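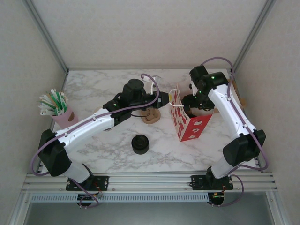 Why Do Gift Bags Stand Up?

Search this site Go

A gift bag begins as a flat sheet of paper. Flat paper is floppy. If you hold a sheet by one edge, the rest of it droops. So how can a bag made of paper stand on a table with its mouth open?

The answer is folds. A fold makes paper stiff. Try it with a strip of paper as long as your hand. Lay it between two books and it sags. Now fold it down the middle, like a little roof, and put it back. It holds itself up.

A paper bag has a fold at each corner, running from top to bottom. The bottom is folded too, and glued flat. That gives the bag a base to sit on.

What are the handles for?

Many gift bags have rope handles. When you lift the bag, all the weight inside pulls on the small places where the rope joins the paper. Bag makers often fold the top edge over, so the paper there is two layers thick. A very heavy present can still tear it — carry that one from underneath.

What can go inside?

Put the heaviest thing in first, in the middle of the base. A roll of tape is small but quite heavy, so it goes low down. Paper straws are light and bend easily. They can stand up at the side, or stay in a cup until the end. If the bag leans, move the heavy thing a little and look again.

Try it yourself

Stand an empty paper bag on a table and blow on it gently. Then put a roll of tape inside and blow again. Which time did the bag move more?

Words to know
Base: the bottom part that something stands on.
Layer: one sheet lying on top of another.

Written by Regula Oberholzer
Last updated: 24 May 2024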